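4.2 Rim stiffness and drinking comfort

We now turn to the part of the study we most looked forward to writing up! Paper cups are so ordinary that the rolled rim rarely gets a paragraph of its own in the packaging literature, yet it does a surprising amount of work. It stiffens the mouth of the cup, gives the lid something to grip and sets how the drink meets the lip (Wojcik, Section 3).

Over the month of May we collected 2,798 comment cards from customers at the Gelavberg and Humel cafes. Each card asked the drinker to rate the cup on a scale of one to 6 for comfort, firmness in the hand and ease of sipping without a lid. Rim shape was the strongest predictor of comfort, well ahead of wall thickness, and the effect held for both hot and cold drinks. We were delighted to see such a clear pattern in data gathered at busy counters, where people fill in cards with one hand.

Of the written remarks, 57 mentioned the rim directly without any prompt from us. Several drinkers described a tighter roll as "crisp" or "like a real mug," while a looser roll was called "soggy" even early in the drink. Rafferty Holloway's earlier work on cup seams found similar language, and we think the two features deserve to be studied together (see Section 5). The Vundico supply batch of 4,000 cups was used at both cafes, with plain cups chosen so that printed artwork would not sway the ratings. Figure 3 shows an unprinted paper cup with a rolled rim.

Figure 3. Unprinted paper cup, mouth and interior.

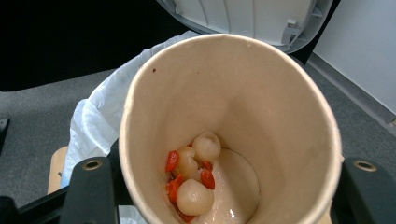
Why does a paper cup have a rolled rim?

The roll stiffens the mouth so the cup keeps its round shape when held, gives a lid an edge to snap onto and makes a smoother surface to drink from.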